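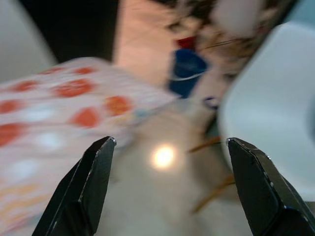 The scale at the Haron counter had been certified in January, and the certificate hung beside it in a plastic sleeve. Kobe Stevens read the certificate before he read anything else in a shop, as other men read the menu. It gave the capacity, the division and the name of the office in Toledo that had issued it. The division was 50 grams. The woman at the counter was wrapping something for the customer ahead of him in a white sheet with red-orange polka dots, and he noted that she weighed the parcel after wrapping it, with the sheet included. The sheet would be below the division of the scale. It would not register, and so it was not, in the legal sense, being sold.

"Next," she said.

He put his case on the counter and opened it. The case held a row of brass weights in fitted recesses, the largest at the left.

"Inspection," he said. "It will take a few minutes. You can serve from the other scale."

"There is no other scale."

"Then you can't serve."

She looked past him at the line, which was two people, and turned the sign on the counter to face the other way. It said CLOSED on that side, and under that, in smaller letters, the name of a coffee distributor that had gone out of business.

Stevens leveled the platform. The bubble in the sight glass sat a little to the rear, and he turned the front left foot a quarter turn until it centered. He recorded the state of the level as found and as left. He pressed the zero key, waited for the display to settle, and placed the first weight in the middle of the pan.

The procedure had four parts. There was a zero test, a test at increasing load, a test at decreasing load, and a corner test, in which the same weight was moved to each quarter of the pan and the readings compared. Most shop scales failed at the corners if they failed at all. People leaned on them. They set boxes down on one edge for years, and the load cell took a bias that no adjustment at the center would correct.

The Haron scale was a Kakico, the older model with the green digits. It read true at the center on the way up. It read true on the way down. He moved the weight to the front left quarter and it read true, and to the front right, and it read true. At the rear right it read one division high.

He lifted the weight, zeroed the scale and did it again. One division high.

"Is it broken?" the woman asked.

"It's within tolerance."

"So it's fine."

"It's within tolerance," Stevens said. He wrote the reading down.

One of the two customers had left. The other was an old man in a raincoat who had come up to the counter to watch. He had a paper ticket in his hand from the dispenser by the door, and the ticket said 99. The next one in the dispenser would be 100, unless the roll started over.

"My wife used to say it weighed heavy at the back," the old man said.

Stevens looked at him. "When was this?"

"When she was alive. She used to bring the jars in to be filled. Before your time," he said to the woman, who shrugged. "She said if they put the jar at the back you paid for it, and if they put it at the front you didn't. She'd ask them to move it up. They thought she was being difficult."

"Which side at the back?"

The old man considered the scale. He moved to stand where a customer would stand and held out one hand, palm down, over the pan. "That side," he said. It was the rear right.

Stevens turned back through his forms. The shop's file went with him in a gray folder, and it held every inspection since the scale had been installed. The corner test was on each sheet. In the early ones the inspector, a man who had retired before Stevens was hired, had entered four ticks and no figures. The figures began when the form was changed. From that sheet on, the rear right column showed one division high, each time, in three different hands. The last of the hands was his own. He had no memory of writing it.

He had inspected 1000 scales, near enough to the exact figure that the office in Toledo had sent him a card. It was on the shelf above his sink, next to a tin of Jellent metal polish.

"Did she ever report it?" he asked.

"Who to?"

Stevens considered that. The number was printed on the seal, in type two millimeters high, on the side of the scale that faced the wall.

He put the weights back in the case from the smallest to the largest and wiped each one with the cloth. Then he filled in the result. The form had a box for pass and a box for fail, and he marked pass, which was correct. Under the boxes was a section headed Remarks. It had three ruled lines. He had left it blank on nearly every form he had ever signed – it was not a required field.

"What was her name?" he said.

The old man told him, and spelled it. Stevens wrote it down, with the substance of the complaint and the position of the load. He left the date received empty, then went back and wrote "prior to first recorded value." He signed the sheet, tore off the pink copy and gave it to the woman, who folded it and put it under the register.

She turned the sign around.

"Ninety-nine," she said.

The old man handed her his ticket and asked for a pound of the dark roast. She scooped it into a bag and set the bag on the scale, at the back, out of habit. Then she looked at Stevens, who was closing the catches on his case, and slid it forward to the middle.

The green digits changed, and changed again, and held.

Last updated: January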